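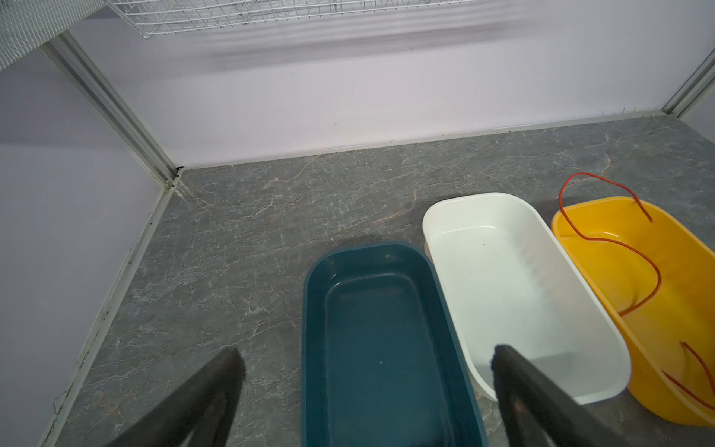
4.3 Setting up the Verkoro cable-sorting trial

A trial is one run of the sorting method, in which the two arms pick cords out of a mixed heap and place each one in a tub by colour. The Goh planner works out which cord lies on top, and the Voter module picks one grasp from the several it proposes. The tubs stand in a row on the marble-patterned floor, dark teal to the left, then white, then yellow-orange. A slight tilt, like that of the yellow-orange tub, is allowed. Keep this order for every trial, or the results cannot be compared with the baseline.

1. Switch on both arms and wait for the controller to report ready.

2. Start Fasska and load the trial file. Set the closing speed to 400 and leave the other grip values alone.

3. Lay the cords in front of the tubs and mix them by hand. Do not tie knots – the method is meant for loose crossings only.

4. Keep your hands outside the cell and press Start.

Caution: the arms may move together without warning while a cord is held between them. Use the stop button before reaching in.

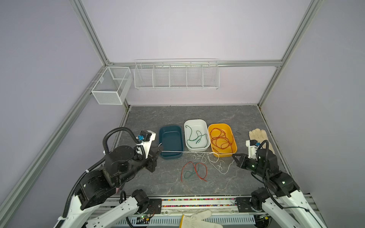
5. Let the planner finish its first pull. If the cord comes under tension and the heap moves with it, the Voter module should release one end and choose again. Allow it up to 7 attempts on each cord, then mark the cord as failed and carry on.

6. When the run ends, save the log before you clear the cell. Restarting Fasska deletes any log that has not been saved.

Note: in our tests the Voter module finished almost 19 trials in a row before it needed a restart. The planner used alone did not get beyond 7.

4.4 Checking the wrist view

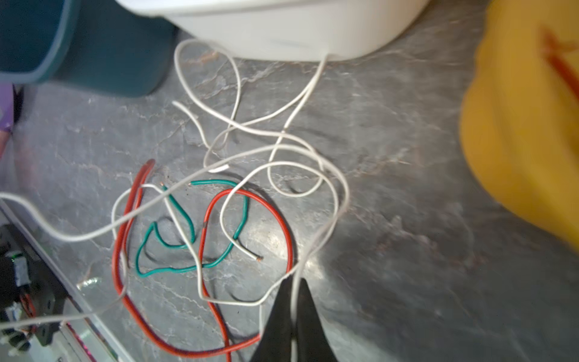
Open the wrist view for each arm and compare the traced lines with the cords. Every crossing should be marked as over or under. Where the planner has joined two cords into one line, correct the label by hand and write the change in the trial notes.

Do not move the cords while you check. If one shifts, repeat the trace from the start.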